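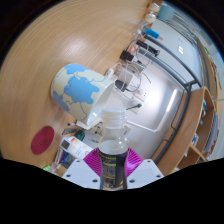 4.3 Clearing a table: bottles and open containers

This section explains how to prepare the Lurneo hand for the table clearing task. Please read it fully before you switch on the arm. The machine can do a part of this chore today. It can not do the whole chore, and a person must stay in the room.

1. Set the grip force to 35 in the Task menu. For a bottle without a cap, use 32. A higher value can press the liquid out over the neck.

2. Choose "Upright only". The hand will then keep the bottle vertical during all of the movement.

3. Set the speed to 150. The maximum is 200, but we do not recommend it for clear plastic.

4. Close the fingers on the lower body of the bottle, where the label is. The ridges hold better there than on the round shoulder.

5. Press Start and wait until the hand opens again by itself.

Note: Transparent objects are still difficult. The software finds the label first and guesses the neck from it. If you remove the label, the bottle may be missed.

Note: Small items lying close together, such as pens and cartons, are often taken as one object. Separate them by hand before step 5.

Caution: Do not let the hand carry open bottles over adapters, power strips or wall sockets. Cables are not recognized in this version. Move them away or mark the area as closed (see 4.5).

Caution: Never put your fingers between the plates while the arm has power.

Text of this section checked by Parveen Jayawardena, 25 September 2018.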